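Workshop tips: comparing grippers on a tabletop arm

Choose your test objects first
Play food and kitchen odds and ends do the job well. They are cheap, they don't bruise, and they come in awkward shapes. Include something round, something long and something with lobes or bumps. Add a cup, a mug and a colander so there are rims and handles to deal with. Keep the same set for every gripper you try, or the results won't mean much.

Set the table the same way each time
Put a dot of masking tape under each object and number it. Dinesh Siddiqui uses a paper template instead, which is quicker if you have a plotter. Leave a hand's width between objects to begin with. You can crowd them later.

Start with long shapes
A long object lying at an angle shows up a poor wrist alignment straight away. Bring the fingers down over one end, close slowly, and watch whether the far end swings or drags. The Erkow fingers did better for us with the pads turned inwards. The Jevby pair needed thinner pads before they would close evenly.
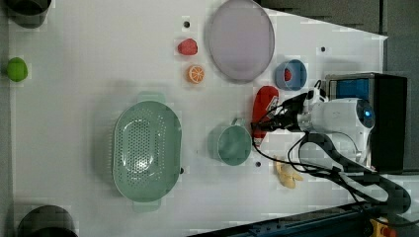

Mind the cables
Gripper cables will find every cup handle on the table. Clip them along the arm at two points and leave enough slack for a full turn of the wrist. Run the widest move by hand before you run it under power – a loop that looks tidy at rest can sweep the whole table.

Change one thing at a time
Swap the fingers or swap the controller, never both. We lost most of May to this. Reda Kamel had fitted the Bromavov controller on the same afternoon as new pads, and 479 picks had to be thrown out.

Write down the misses
Do 13 tries per object and note how each miss happened: slipped, pushed away, knocked a neighbour. A bare score hides too much. Two grippers can miss equally often and need quite different fixes.

Clean the pads
Wipe rubber pads with a damp cloth after every four objects and let them dry. Avoid washing-up liquid, as it leaves a film.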